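4 Planung der Ausstattung und Budget

Dieses Kapitel richtet sich an Personen, die eine Station mit Handgreifern der Reihe Claltent beschaffen wollen. Es behandelt die Schritte vor der Bestellung. Der Aufbau selbst ist in Kapitel 5 beschrieben.

4.1 Vor der Bestellung

1. Legen Sie fest, welche Aufgaben an der Station ausgeführt werden. Für das Falten von Kleidung braucht man zwei Handgreifer pro Person, für das Einsortieren kleiner Teile genügt meistens einer.

2. Messen Sie die vorhandene Arbeitsfläche. Es kann ein Tisch sein oder auch ein Bett. Wichtig ist, dass beide Arme sich frei bewegen können und die Fläche von oben gut beleuchtet ist.

3. Wählen Sie das Paket nach Tabelle 4-1. Die Preise sind Nettopreise in Euro und gelten ab Mai.

Tabelle 4-1: Pakete
Skindard Einzel (ein Handgreifer, eine Ladestation): 1000
Skindard Doppel (zwei Handgreifer, eine Ladestation): 1705

Hinweis: Zwei Einzelpakete sind teurer als ein Doppelpaket. Wenn Sie später vielleicht beidhändig arbeiten wollen, bestellen Sie gleich das Doppelpaket. Eine nachträgliche Umwandlung ist nicht möglich.

4. Planen Sie Verschleißteile ein. Die Fingerpolster müssen regelmäßig gewechselt werden, bei täglicher Arbeit mit Stoff nach 35 Betriebsstunden. Ein Satz Polster ist in jedem Paket enthalten, weitere Sätze bestellt man einzeln über Wiltska.

Achtung: Verwenden Sie keine Polster von anderen Herstellern. Eine zu harte Oberfläche kann feine Stoffe beschädigen, und die Gelenke werden einseitig belastet.

5. Rechnen Sie die Lieferzeit ein. Sie beträgt fast 7 Wochen ab Eingang der Bestellung. Ersatzteile kommen schneller, wenn sie im Lager Tiongson vorrätig sind.

4.2 Material für die Übungen

Das Übungsmaterial ist nicht Teil der Lieferung und muss im Budget separat stehen. Dieser Posten wird oft vergessen — er ist klein, aber ohne ihn kann die Station nicht beginnen.

1. Beschaffen Sie Kleidungsstücke in verschiedenen Größen und Farben. Gebrauchte Ware ist geeignet, sie muss sauber und ohne lose Fäden sein.

2. Nehmen Sie auch kleine und dunkle Stücke in die Liste auf. Einfarbiger schwarzer Stoff zeigt Nähte und Kanten nur schwach, ein andersfarbiger Bund hilft bei der Orientierung.

3. Sehen Sie mindestens zwei verschiedene Unterlagen vor, eine glatte und eine weiche. Auf einer Plüschdecke mit Aufdruck sind die Bedingungen anders als auf einer leeren Tischplatte: Die Decke wirft Falten, und der Stoff liegt nicht überall eben. 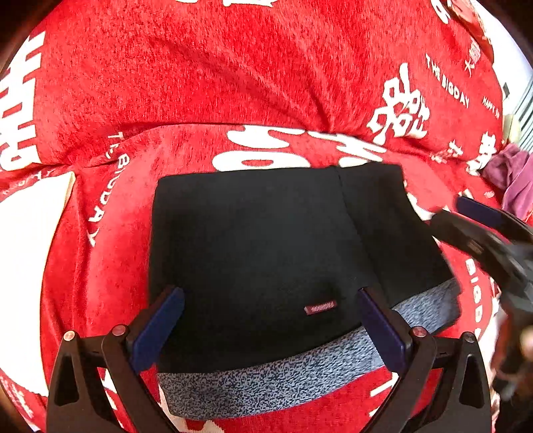

4.3 Laufende Kosten

1. Tragen Sie die Polster, die Reinigung der Textilien und die jährliche Prüfung der Gelenkbolzen als eigene Zeilen in den Kostenplan ein.

2. Klären Sie, wer die Ladestation am Ende der Woche kontrolliert. Wird auch am Samstag gearbeitet, bestellen Sie eine zweite Ladestation.

Hinweis: Bewahren Sie den Lieferschein auf. Die Seriennummern der Handgreifer stehen nur dort und auf der Unterseite des Griffs. Bei einer Reklamation müssen beide Angaben übereinstimmen.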